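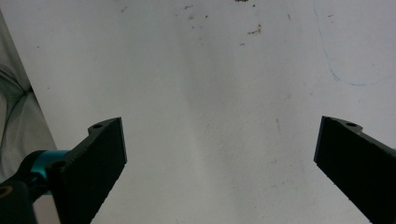 Hand gripper spread wide over the white surface, fingers empty.

Ticket: Fingers won't close all the way after opening wide
Project: Padari
Opened by: Raghavendra Arumugam
Status: Fixed, watching

Problem
Gripper opens fine. On the way back in, it stops with a gap you could slide a pencil through, and the width reading still says zero. Thin stuff like cards and cloth just drops out. Thick blocks hold OK, so we missed it for a good while!

Log

4th November
Ran 28 open/close cycles with nothing in the fingers. Same stop every time, which is great news for us, as a fault that repeats is a fault we can chase.

Swapped in the spare trigger spring from the Delacroix kit. No change. Put the old one back.

Checked the screws at the finger mounts. All snug. Wiggled both fingers by hand and the left one has a tiny bit of play, the right one none at all.

Next entry
Pulled the raw encoder counts and wow, there it is. Closed should read 122 and we were getting 200. The zero point was saved back in September with something between the fingers, and every startup has been loading that bad value.

Cleared the saved zero, closed the fingers by hand until they touched, saved again. Reads 122. Holds a single sheet of printer paper now, I was so happy I did it five times.

Next entry
Opened the left side to look at the play. One washer short. Fitted one from the Drullau box and the finger is solid. Love an easy one.

Long run: over 2000 cycles, no drift in the closed reading.

Still to do
- Make the startup check refuse a closed reading that is off. It took the bad number without a peep.
- Check the other gripper at Drikenitz for the same saved zero before anyone records with it.
- Grips logged since September have wrong widths. Leave them out until I've written the correction script.

Leaving this open until the Drikenitz unit is checked. Raghavendra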